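3.2 Light and the shared upper floor

What pleased us most in the Zoltville survey was how strongly people felt about light. We had gone in expecting comments on desks and noise, and those did come, but of the 3,456 written responses we coded, 1,639 mentioned daylight, lamps or glare, often at wonderful length! Respondents wrote about favourite corners, the colour of late afternoon in September, and the pleasure of looking up from a tedious job and seeing leaves.

The Plillard building gave us a terrific chance to follow this up. Open ceilings are usually discussed in terms of cost or acoustics (see Section 2), yet our respondents treated them as part of the character of a room, and 200 of them used the word "workshop" with obvious affection. 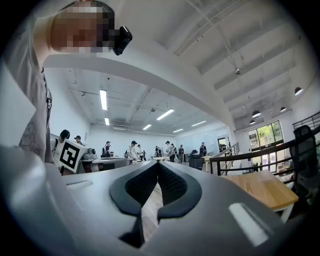
Figure 4. Ceiling, lighting and window side of an open interior.

Mixed lighting deserves far more attention than it gets in the fit-out literature. A single fitting repeated across a floor is easy to specify and easy to maintain, but it gives the eye very little to go on. In Figure 4 the fluorescent fixtures share a white ceiling with exposed ducts and conduits, while four dome-shaped pendants hang along the right wall, where a large dark-framed window looks onto green trees. We find this layering delightful, and we return to it in Section 4 when we compare pendant spacing along window walls.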